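28 October 2018

**Cukik outdoor floor tiles, after two seasons on our terrace**

I bought the Cukik tiles in April last year, in the darkest grey they had. Our terrace is small and the old concrete was ugly, with one long crack and green stains near the drain. I did not want to pay a builder, so I looked for something I could put down alone.

The set cost me 320 euros with delivery from the Drekier shop in Fistonden. They came in heavy boxes, and one box was open at the corner, but the tiles inside had no damage. The instructions are only one sheet of paper and the English in it is worse than mine.

Laying them was easy in the middle and slow at the borders. I chose the brick pattern, where each row begins with a half tile. It looks much better than the simple grid, but you must cut more pieces, and the cutting made a lot of dust. I worked two full days. If you have a straight terrace without a drain you will be faster.

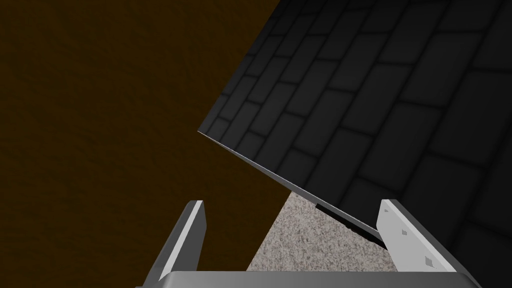
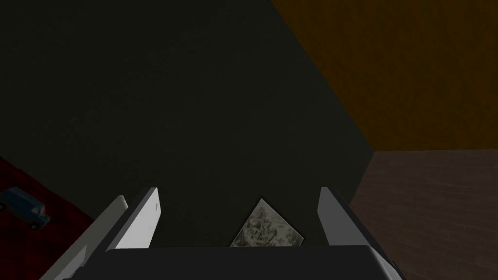 Jayasinghe wrote under my first review that the dark grey gets too hot for bare feet by noon, and that the sand colour would be a wiser choice for anybody with children. I must agree about the heat. In July we put a mat in front of the door and used it every day. About the sand colour I am less sure, as my sister has it and she is always washing it.

Now the bad points. Small leaves and soil go into the grooves, and a normal broom does not take them out. I use a hard brush and then the hose. Two tiles near the drain began to move in the first winter and I had to lift them and put more sand below. Also the colour has become a little lighter where the sun is strongest, though you notice it only when you move the flower pots.

The frost did nothing to them. The chairs leave no marks. I have spilled oil from the grill and it went away with warm water and dish soap.

Four stars from me. I would buy them again, but with one more box, as the shop no longer has my shade.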